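Timitlow Hill Climb

The Timitlow Hill Climb is a motor sport event for cars and motorcycles, held each June on a closed public road between the villages of Timitlow and Stakeswood. Drivers run one at a time against the clock, and the fastest single run of the afternoon takes the overall win. The course climbs steeply through eleven corners, and it is one of the most rewarding short climbs in the country to watch, with almost every bend in view from the fields on the eastern side.

Course

The start line lies just beyond the bridge at Timitlow. A short straight leads to Bodlow Corner, a long left-hander that tightens sharply after the apex and has caught out a great many confident drivers. The road then rises through a run of quick bends known as the Ladders before reaching the hairpin, the slowest point on the course, where small, light cars often gain back everything they lost on the straight. From there it is flat out to the finish – apart from one crest, which unsettles anything with stiff springs.

The road itself is very old. A parish map of 1649 shows a cart track following nearly the same line, including the kink at Bodlow Corner, which went round a pond that has long since been filled in.

The surface was relaid in 2000, and times fell noticeably the following summer. Grip is still uneven, however, and the shaded part of the Ladders can stay damp well into the afternoon. 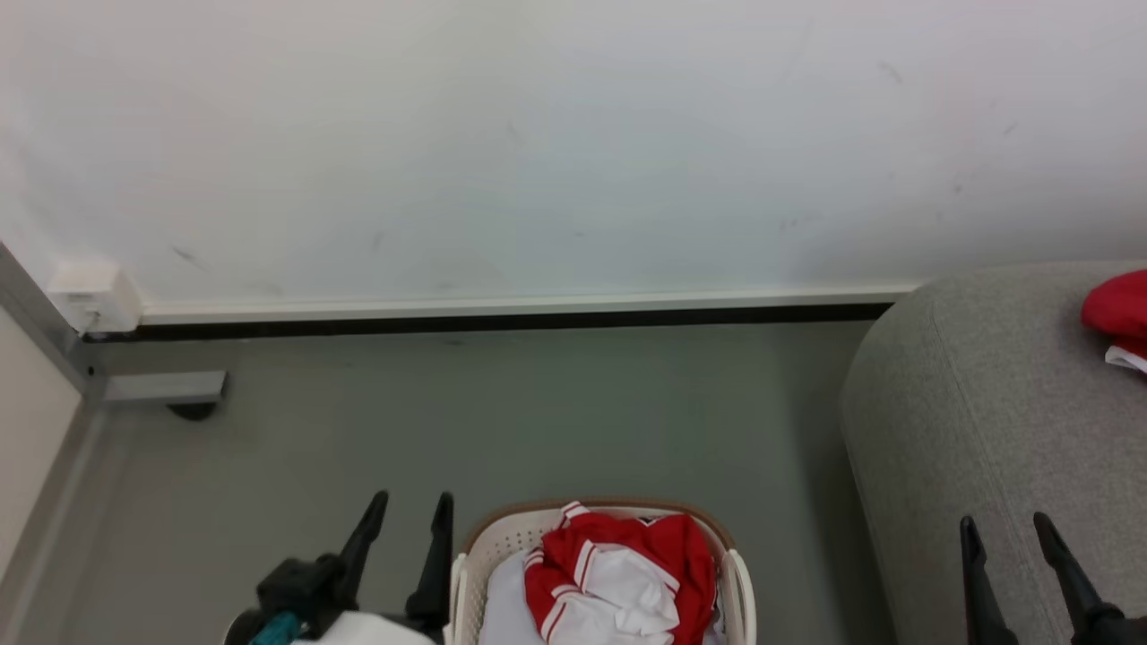
Bodlow Corner is the one you lie awake over, according to a competitor's letter printed in the event programme, which went on to say that the hairpin looks far worse but forgives a late foot on the brake. Other regulars disagree, and the question of which corner matters most has filled the letters page of the programme for years.

Classes

Cars are divided by engine size, with separate classes for road-going cars, saloons and single-seaters. The smallest class, for engines up to 1000 cc, is usually the best supported and produces wonderfully close finishes. Motorcycles and sidecars run in the morning, and cars follow after the lunch break.

Entries are limited to 40 cars so that every driver can have two practice runs and two timed runs. If rain stops the meeting before the second timed run, the first run stands. A driver whose car breaks down may share another entry in the same class, provided both drivers agree before practice ends.

The Zheng Trophy

The overall winner receives the Zheng Trophy, a silver cup on a dark base, first awarded when the event returned after a long gap caused by a landslip above the hairpin. It is presented at the finish line – never at the prize-giving supper – and the winner drives back down the hill with it at the head of the returning cars. This slow procession is a lovely sight, and many spectators stay on for it long after the last run. 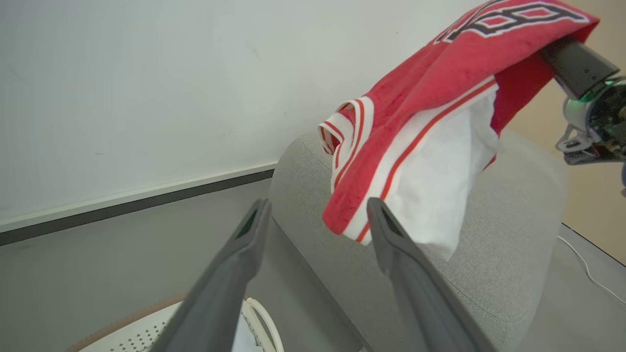 A red jersey with white-and-red trim.

Spectating

Viewing is from the eastern fields only. A footpath from Stakeswood reaches the hairpin without crossing the course, and stays open all day. The crest near the finish is quieter and gives the best view of the single-seaters at full speed. Dogs are allowed on leads, though the noise at the start line is considerable.

See also
Bodlow Sprint
Stakeswood Motor Club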